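Home
About
Courses
Mavorance
Apply
Contact

About Conetik

Conetik is the student robotics program of the Oltdale School of Engineering. It combines a credit-bearing class in robot manipulation with a club that meets outside class hours, and it prepares the teams that represent the school at Mavorance, the regional student competition in robotic handling. The class and the club share one workshop, one set of equipment and one set of rules.

The program is open to students in every department of the school. Most members study mechanical or electrical engineering, but the program has regularly enrolled students of computer science, industrial design and nursing, and no earlier experience with robots is expected. Students who have never written a program are asked to complete the summer preparation course in June.

Our Purpose

Conetik exists to give undergraduates sustained, supervised time with industrial equipment. Many introductory courses teach robotics largely through simulation. Simulation has a place in our teaching, and students are required to test their motion plans on screen before they bring them to the workshop. The greater part of the work, however, is done at the table. Students learn to set up a task, run it, record what took place and revise their program on the basis of that record.

The tasks themselves are modest by design. A typical first-semester assignment requires the arm to pick up a small toy from a marked position, carry it to a bin and release it inside. The assignment is then repeated with the bin in another place, with the toy turned to another angle, or with a different toy altogether. A program that succeeds with a block may fail with a toy car, whose rounded body offers the fingers less to hold. Students are assessed on how they identify such difficulties and on the quality of their written account of them, as well as on the final result.
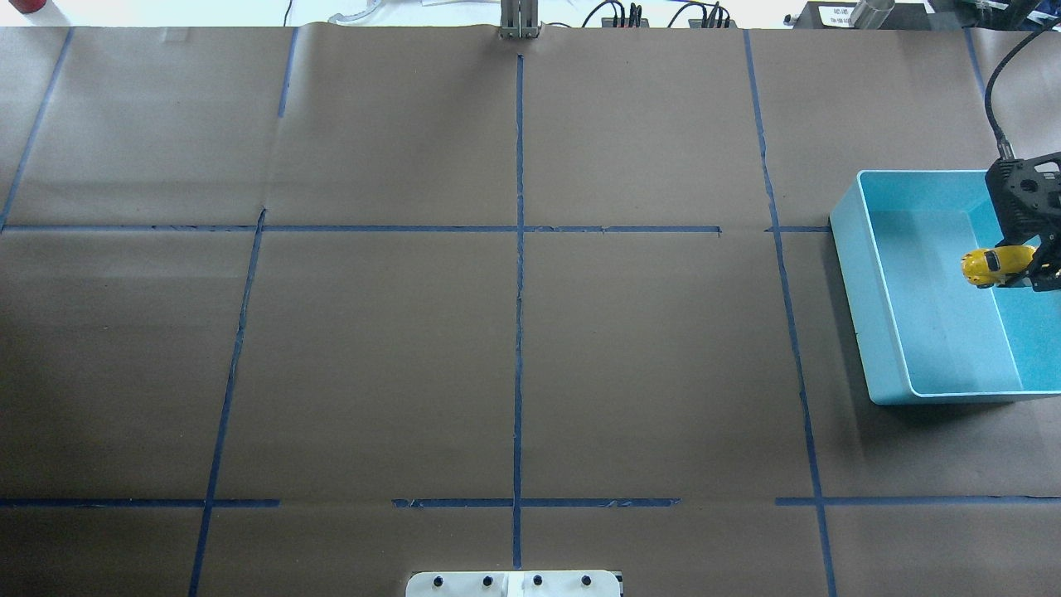

The Workshop

The program is housed in Room 310 of the Srivastava Building. The room is reserved for Conetik throughout the academic year, so that a team may leave a task in position overnight and return to it the following day.

The principal worktable is covered with brown kraft paper and divided into cells with dark blue painter's tape. Each team refers to the cells by row and column in its task sheets and in its log. The arrangement is inexpensive and easily renewed, and it allows a starting layout to be described in a few words and restored by another team. Students lay the tape themselves at the start of each semester and measure the cells once it is down. Since tape laid by hand is seldom perfectly straight, the measured values, and not the intended ones, are entered in the workshop record.

The robot arm stands on a pedestal at the table and is fitted with a two-finger gripper. Teach pendants are kept on the adjoining desk, where the operator works during a session. Bins, toys and spare tape are signed out from the supply cabinet and returned at the end of each booking. 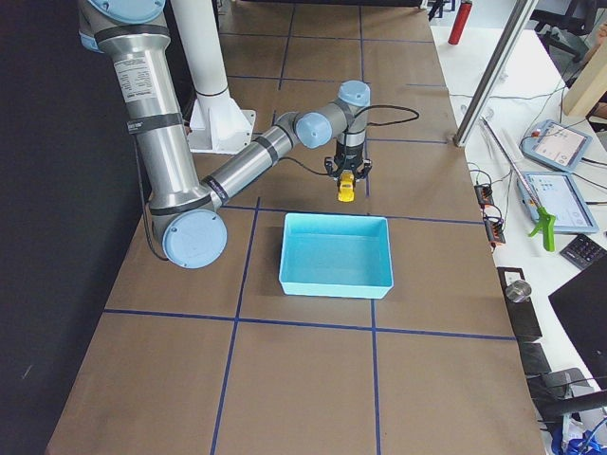
The arm at the gridded table, with a yellow toy in the gripper and a light blue bin in place.

The Class

Introduction to Robot Manipulation is offered in both semesters and carries full elective credit. Enrollment is limited to 67 students for the year across all sections. Each section is divided into teams at the first meeting, and the teams remain together until the end of the semester.

The course is arranged in the following units.

Safe operation. Students learn the workshop rules, the use of the emergency stop and the procedure for handing control from one operator to another. A short practical test closes the unit. Students who have not passed it may attend sessions as observers only.

Positions and frames. Teams measure the table, define their coordinate frames and move the arm by hand-guided and programmed motion to the corners of chosen cells.

Grasping. Teams work with small objects of different shapes and record which grasps hold, which slip and which disturb the object before the fingers close. Particular attention is given to approach angle and finger opening.

Placing and sorting. The light blue bins are introduced, first squarely within a cell and later at an angle or across a tape line. Teams must revise their approach so that the gripper clears the bin walls in each case.

Independent task. Each team proposes a task of its own, agrees on a measure of success with the instructor and carries out a series of trials. The report is submitted with the complete log, including unsuccessful trials.

Cable routing is treated as a matter of craft throughout the course. A cable that runs too tightly along the forearm will restrict the wrist, and one that hangs too freely may catch on a bin or sweep an object out of its cell. Before any new motion is run at full speed, the operator and a second team member review the path of the cable together at low speed.

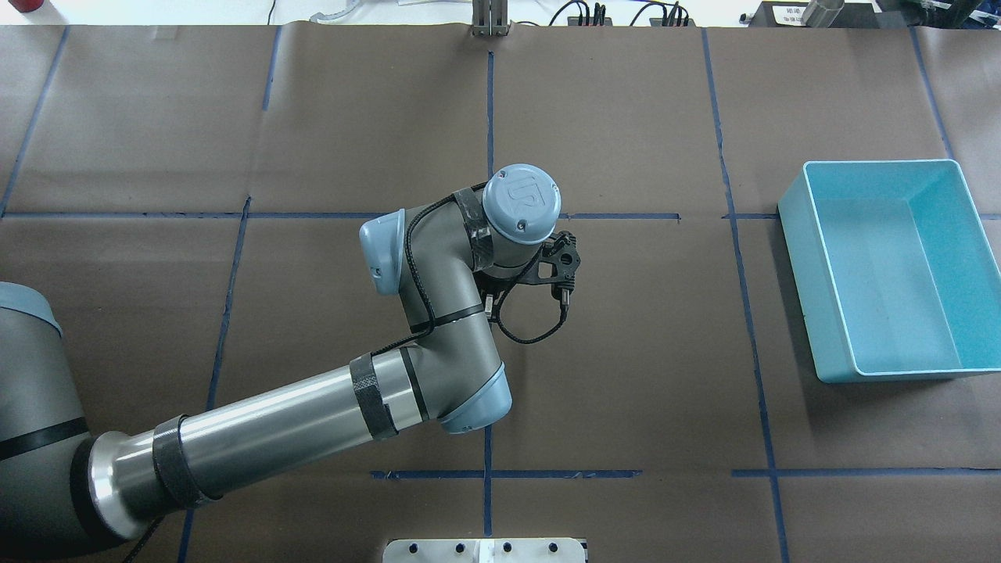 The same care is expected in the recording of trials. A log entry states the cell in which the object started, the position and orientation of the bin, the version of the program and the outcome. Teams are advised to write the entry before resetting the table, as small differences in layout are easily forgotten. Logs are kept by the program after the semester ends and may be consulted by later teams, several of which have taken an earlier unsolved task as the starting point for their own project.

The Club

Students who have completed the class, or who can demonstrate equivalent preparation, may join the Conetik club. The club is run by its members under the supervision of the faculty adviser. It elects its officers each spring and sets its own project calendar.

Club projects vary from year to year. Recent work has included a sorting routine for mixed toys, a set of replacement finger pads cut in the school machine shop, and a camera-based method for finding the edges of a bin that has been moved between trials. The finger pads are now in general use in the class. The camera method remains in development. It performs acceptably under even lighting and less well in the late afternoon, when sunlight reaches the near end of the table.

Club members also assist in the class as peer mentors. A mentor attends at least one section each week, checks that the table has been reset according to the task sheet and answers questions from new students. Mentors do not write or correct code on behalf of a team.

Mavorance

Mavorance is a competition for student teams in which a robot arm must collect, sort and place small objects within a fixed time. Layouts are published on the morning of the event, and teams have a limited period in which to adapt their programs. Conetik has entered for seven consecutive years.

Selection for the Oltdale team takes place in the fall. Candidates are asked to complete an unseen task in the workshop and to present their log to the selection panel. The panel gives equal weight to the performance of the arm and to the clarity of the record. Students in their first year with the program are eligible and are encouraged to apply.

Preparation follows the format of the event closely. One group of members lays out bins and objects on the grid without the knowledge of the competing team, which then receives a written layout and begins work. Practice sessions are followed by a review, at which each decision is discussed before any change is made to the program.

Fees and Support

There is no separate fee for students enrolled in the class. Club membership is $275 for the academic year and covers consumable materials, workshop bookings and travel to Mavorance for selected team members. Fee waivers are available on application to the student services office and are handled in confidence.

Visiting and Applying

Prospective students are welcome to observe a class session by prior arrangement with the program office. Visitors remain behind the marked line while the arm is in motion and are asked not to place bags or clothing on the worktable or the equipment desk. School groups should write well in advance, as space in the workshop is limited.

Applications for the class are made through the ordinary course registration system. Applications for the club are made on the form available from the program office, Srivastava Building, Oltdale School of Engineering.

Page last revised 21/08/2018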